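# Planning the purchase of a picking cell: what the quotes leave out

Project report, automation planning course
Lenni Harju and Tiziana Zanetti
7 August 2020

## 1. Starting point

The task we were given in April was to plan a budget for a second bin-picking station in the teaching lab. Our supervisor, Veikko Juntunen, wanted a list the department could order from. He also wanted to know whether the department should order at all, and we spent more time on that than on the list.

We asked for offers from two suppliers, Harneck and Keskinen. Both answered quickly. Both answers had a large number at the bottom and a page of smaller print after it, and our report is mostly about the smaller print.

## 2. What the offers cover

Harneck offers the arm, the controller, the pendant and one day of setup. Keskinen offers the same plus a gripper, though the gripper is listed as "typical" and the model is left open. We wrote to ask which model. The reply told us it depended on the application, which we had described in the request on two pages.

Neither offer includes:

- a table or any mounting base
- bins, or anything to hold a bin still
- cable guides for the hand end of the arm
- test objects
- spare finger pads
- time for anyone to learn the thing

Danylo Fedoruk from Harneck told us on the phone that customers "normally have that already." We don't think a school normally has that already. We have some of it, bought in small lots over several years, and no single person could tell us what it had cost.

## 3. The existing station

We used the present station as a check on our own list. If an item is in use there and missing from our budget, the budget is wrong. By that test our first draft failed on fixing, cabling and test objects. The bin is held at its corners with bar clamps, the kind sold in any hardware store, and they had not crossed our minds as something you order along with a robot.
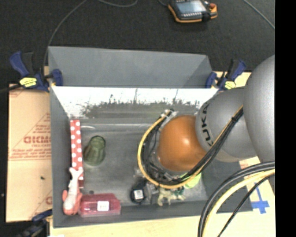 **Should the department buy both the arm and the gripper from the same supplier?**

Only if the supplier names the gripper model in writing and agrees to swap it within the warranty period. Otherwise a separate gripper order is safer, even with the extra shipping and the extra contact person.

Cables deserve their own line. On the present arm they run in a loop past the orange joint, tied together where they cross the gray link marked KUKA. A loop like that needs slack, and slack needs length, so the standard cable set in the Harneck offer may be too short. We asked for the length and got a part number. The part number leads to a page with three lengths on it.

Test objects were the other surprise. The bin holds a mix on purpose: a polka-dot box, a see-through green tumbler, a toy figure, a package with a sticker on it. Joonas Kauppinen, who ran last year's project, advised us to budget for replacements, and we have done so, although we found no record of how often things break. See-through items are harder for many depth cameras, and we suspect the success rates in the Keskinen brochure were measured with none of them in the bin. The brochure does not say.

## 4. Small items budget

We set aside 200 euros for small items and divided it like this:

| Item | Decision |
|---|---|
| Bar clamps, 4 pieces | buy, mid-price |
| Colored tape for table marks | buy |
| Cable ties and sleeve | buy |
| Test objects | buy secondhand where possible |
| Spare bins, 2 pieces | buy, same size as present bin |
| Printed floor signs | leave out |

Tiziana wanted the floor signs in. Lenni thinks the safety officer will require different ones anyway, so the money would be spent twice. They stay out until we hear back.

## 5. Software

Harneck includes a license for its planning package, Julimum, for the first year. The price of the second year is "available on request." We requested it. At the time of writing we have 29 emails in the project folder, and that price is in none of them.

We would advise against counting the first year as a saving. Course material gets written around whatever program is there, and by the second year it is hard to leave. The lab's own scripts, kept under the project name Urkilov, do less and are badly commented, but they cost nothing to renew. A student could spend a summer cleaning them up. We have not priced the summer.

## 6. Recommendation

Do not order this year on the basis of the present offers. Ask both suppliers again with our list attached, and ask them to mark every line as included, excluded or extra. If Keskinen names a gripper and Harneck gives the second-year license price, the comparison can be done in an afternoon using the spreadsheet in Appendix A.

The small items in section 4 can be bought now, out of the normal lab budget. They are needed at the present station whatever happens with the second one.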